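We use cookies to remember your preferences. Accept | Manage settings

Print this entry | E-mail this entry

Posted in March by Tianyou Bai

Second month of the Prarik line at the laundry. The folding side now takes 211 pieces an hour when it is left alone, against 76 for one person at the old bench. The sorting side is slower and I have stopped quoting a number for it.

Work has moved more than it has gone. Folding used to occupy four people for a full shift. Now 2 of them load, one clears faults, and Huệ Mạc has the exceptions table, where anything the line rejects ends up. She asked for a higher stool and a written list of what counts as a reject. The stool came. The list is mine to write and is half done.

Break times are the sore point. At the bench people stopped when a stack was finished. Now they stop when the buffer is full, and the buffer does not fill at convenient hours. I moved the morning break to 10.40 and will see how it goes. Huệ thinks the loaders should swap places every hour, as the reach is all on one shoulder. I agree and have put it on the rota.

Gela sent the new loading notes, nearly 3000 words, most of them on cleaning. I cut them to a page for the wall. The part that matters is the section on feeding small items, which the old notes skipped.
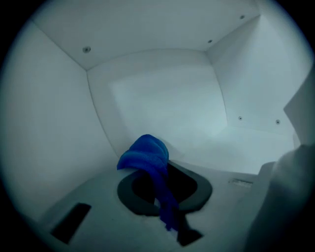

Small towels are the current argument. A bath sheet has enough weight to behave the same way each time, and a hand towel does not. A blue one bunched over the rim of an opening, with its tail hanging down, is the case I want in the reject list, with a plain rule on who frees it and whether the line is stopped first. My draft says stopped, always. The loaders would like some discretion. For now they do not have it - I would sooner lose the pieces.

Still to do: finish the list, order screws for the Ergate guard, ask Qin about the spare belt.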